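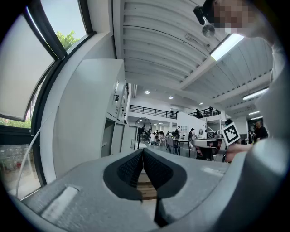 1/ Before you sign for one of those "bright industrial" rooms

I've spent since April looking for a workroom to rent, and I've stopped believing the word "bright." So I'm putting my notes here. The room I keep going back and forth on has the big black-framed window, the ribbed metal ceiling and the wood floor. Pretty, sure. I have doubts.

22 shares · 9 comments

2/ The window first. Black frames look sharp and every listing has them now. I like seeing green from where I work. But a big window is also a big area to lose heat through, and the listing says nothing at all about the glass. I asked. I got "it's good glass." Okay.

3/ The ceiling. White corrugated metal, white beams. The Hegde listing calls this "airy." I call it a drum. I rented under a metal roof once and had to stop phone calls whenever it rained. Maybe this one has proper insulation on top. I'd want that in writing, and so far I have a thumbs-up emoji.

4/ If the room gets so much daylight, why are there fluorescents up there? I'm fine with fluorescents, they do the job. Just don't sell me on never touching the switch. Go see a place at four in the afternoon, when it's gray out, and ask them to turn everything off for a minute.

5/ Storage. There's a tall white unit near the window with gray doors along the lower part. I do like this. Plain doors, nothing fancy, the kind of thing you stop noticing. My question is whether it stays. Bustden told me "fixtures included" on another place and then the shelves left with the last tenant.

6/ Someone will tell me to buy my own cabinets. I priced it. The Grolto one with doors is $130, the Atmont is $97 and gets up to 14 inches deep, which won't take a cutting mat lying flat. Both come in a box with a tiny wrench and a lot of optimism.

7/ Wood floor: warm underfoot, nice to look at, and now I have to worry about every chair I roll across it. The lease has a whole paragraph on scratches and one line on heating. Tells you who wrote it.

8/ What I'm asking for before I pay anything: the insulation in writing, a list of what stays in the room, and one visit on a wet day. They offered Wednesday. Forecast is sunny, of course – I asked for a different day.

9/ A few of you asked if I'm just being difficult. Probably. I also paid for a space heater all last winter in a room described as "cozy year-round," so I've earned a little of it. Will post again if they answer about the roof.

Last updated: Wednesday

We use cookies to remember your settings. Accept · Manage choices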